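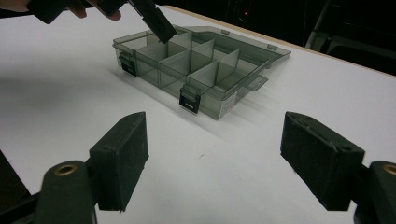 Hello, and welcome to Skukwood! We're a small workshop in Eresow, and we set up, look after and mend hand-held grippers and the benches they get used on. I started it after years of fixing other people's machines on my own kitchen table, and I still do a good share of the bench work myself, so if you ring in the morning you'll very likely get me with a screwdriver in the other hand.

The job that takes up most of our week is the Ngau cell. It's a plain set-up: a metal frame, a white board on a table, and a pair of grippers that one person works by hand, one left and one right. We built it up over a long August and have been fiddling with it ever since. Small parts boxes are our favourite test pieces, with all those dividers and little cells to get in and out of. If a finger is sitting even slightly crooked you feel it straight away in a narrow compartment (and you hear it too, a horrible scraping sound).

Most people come to us because something has gone sloppy. The fingers used to meet nicely and now they don't, or one side lags behind the other when you squeeze. Nine times out of ten it's wear in the linkage, and that's a cheap fix if you catch it early. 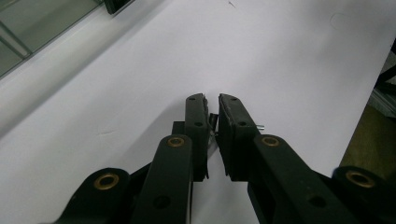 WORKSHOP: LINKS, BUSHINGS AND FINGERS

Brass bushings in the black link arms are the first thing I check. I hold the base still and wiggle each arm at its pivot, and if there's any knock at all, out comes the bushing. We look at them every 400 cycles on a new build, then every 2000 once everything has bedded in. Please don't oil them until they drip! A tiny dab on a cotton bud, wipe off the extra, done. Oil and dust make a sort of black paste and I've spent whole afternoons scraping it out of pivot holes.

Then the fingers. The inner faces get scuffed and that's fine, a bit of scuffing never hurt anyone, but once the tips stop lining up I swap both together. Changing one side only gives you a new finger chasing a worn one and you'll be back at it next month. The screws go in by hand first, all of them loose, then close the fingers gently on a strip of card and nip everything up. Check the cable while you're in there too.

We keep a paper log for every gripper, tied to its storage bag with string. Very old-fashioned, I know, but I've never had to charge a piece of card.

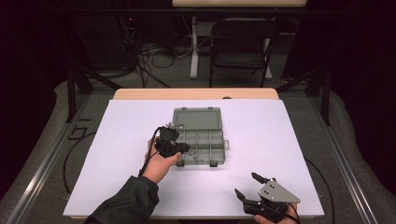

After a repair, the gripper goes back on the cell and gets a proper run before it's allowed out of the door. I do 1000 open-and-close strokes, usually in front of the radio, and then 5 slow picks from each row of a parts box. If I don't like the feel of any of them, it goes back on the bench.

We also do Stivier frames now, the bolt-together kind, and we'll come out and square one up for you if you're near Eresow. Further away, post us the gripper on its own, with the cable coiled loosely and a note saying what it's doing wrong. "Makes a funny click" is a perfectly good note.

The workshop's open from 8 am and the kettle goes on at half past ten. Give us a ring before you come over, as the side door sticks and I'll need to pull it from the inside.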